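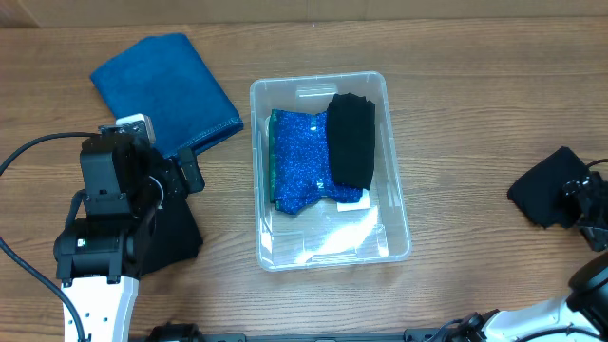

Ob man denn ordentlich sein müsse, um da mitzumachen, bei ihr sehe die Küche nämlich seit Wochen aus wie ein Umzug, kam als erste Rückmeldung, kaum dass ich im Newsletter ein paar Zeilen angekündigt hatte. Nein, muss man nicht! Ich würde mich sogar freuen, wenn sich ein paar Leute melden, bei denen der Umzug Dauerzustand ist. Es geht um Haushaltstagebücher, und ein Tagebuch über eine tadellose Küche habe ich schon, mein eigenes vom Vorjahr, und das ist sterbenslangweilig (und außerdem stark geschönt).

Mitschreiberinnen und Mitschreiber gesucht für Pluketti, zweite Runde

Pluketti ist mein kleines Schreibprojekt über das, was wir zu Hause so tun, wenn gerade niemand Besuch erwartet. Spülen, Flicken, Wäsche sortieren, die Schublade mit den Gummibändern, das Telefonat mit der Hausverwaltung. Beim ersten Mal haben wir das nur hier in Zandby gemacht, mit Aushang im Waschsalon und viel Überredung im Treppenhaus. Am Ende lagen 471 Einträge bei mir auf dem Schreibtisch, manche getippt, manche auf Kassenzetteln, einer auf der Rückseite einer Stromrechnung. Ich habe den ganzen Winter daran gelesen und wollte gar nicht mehr aufhören.

Jetzt also noch einmal, und diesmal machen auch Leute aus Tirnville mit. Ich suche 20 Personen, gern bunt gemischt: allein lebend, WG, Großfamilie, frisch getrennt, seit Ewigkeiten in derselben Wohnung. Du musst nicht schreiben können im Sinne von schön schreiben. Rechtschreibung ist mir egal, Stichworte sind völlig in Ordnung, und wer lieber in eine Sprachnachricht spricht, darf das auch – ich tippe es dann ab und schicke dir den Text zum Gegenlesen.

Was du machst

Du führst 21 Tage lang Tagebuch über deinen Haushalt. Ein Eintrag am Tag, so lang oder kurz, wie er eben wird. »Heute nichts, nur Brot« ist ein Eintrag. Mich interessiert, womit du anfängst und was liegen bleibt, wer was erledigt und ob darüber geredet wird, was du von deinen Eltern übernommen hast und was du auf gar keinen Fall so machen wolltest wie sie. Beim letzten Mal gab es zum Beispiel eine wunderbar erbitterte Auseinandersetzung über die Frage, ob Spüllappen mit in die Handtuchwäsche dürfen. Die zog sich durch zwei Tagebücher aus derselben Wohnung, und die beiden Versionen haben bis auf den Lappen wenig gemeinsam.

Am Anfang bekommst du von mir ein Heft und einen Umschlag mit Rückporto. Ein paar Fragen lege ich dazu, für Abende, an denen dir so gar nichts einfällt. Die kannst du auch alle ignorieren. Nach der ersten Woche rufe ich einmal kurz an und frage, wie es läuft, danach lasse ich dich in Ruhe. Versprochen!

Fotos sind nicht nötig. Wenn du welche beilegen magst, dann bitte keine, auf denen Nachbarn oder Kinder zu erkennen sind.

Was du bekommst

Für das fertige Tagebuch gibt es 60 Euro. Reich wird davon keiner, das weiß ich, aber ganz umsonst wollte ich diesmal nicht mehr fragen. Das Geld kommt von der Buchhandlung Somogyi, die auch den Raum für den Leseabend stellt. Wer zwischendurch abbricht, bekommt das Geld anteilig und braucht mir nichts zu erklären.

Was mit den Texten passiert

Ich stelle daraus ein Heft zusammen, so wie beim ersten Mal, nur hoffentlich mit besserer Klammerung (wer das alte hat, weiß Bescheid, die mittleren Seiten fallen heraus). Namen ändere ich, Straßen lasse ich weg. Bevor etwas gedruckt wird, siehst du deine Seiten und streichst, was du nicht drin haben willst. Die Originalhefte gehen an euch zurück. Im November lesen wir dann bei Somogyi daraus vor, wobei vorlesen nur muss, wer Lust hat, ich übernehme sonst gern und habe auch schon einen Brief an eine Waschmaschine mit einigem Pathos vorgetragen.

Wen ich leider nicht nehmen kann

Unter 18 geht es nicht, das wird mir mit den Einverständniserklärungen zu kompliziert. Und wer in der ersten Runde dabei war, bitte diesmal aussetzen, auch wenn es mir bei manchen schwerfällt. Ihr dürft aber eure Schwiegermütter schicken.

Mitmachen

Schreib mir über das Kontaktformular ein paar Sätze: mit wem du wohnst, seit wann, und welche Arbeit im Haushalt du am liebsten für immer los wärst. Mehr brauche ich nicht, keinen Lebenslauf, keine Textprobe. Wer kein Formular mag, wirft einen Zettel bei Somogyi in den Kasten neben der Kasse, dann aber unbedingt eine Telefonnummer dazu! Letztes Mal lag da eine herrliche Bewerbung ganz ohne Absender, und ich ärgere mich bis heute.

Einsendeschluss ist der 25. Juni 2020. Wenn sich mehr Leute melden, als ich Hefte habe, wird gelost, und zwar getrennt für Zandby und Tirnville, damit beide Orte vorkommen. Bescheid gebe ich allen, auch denen, bei denen es nicht geklappt hat. Losschreiben kannst du, sobald das Heft bei dir im Briefkasten liegt, und wenn du gerade Urlaub hast, eben danach.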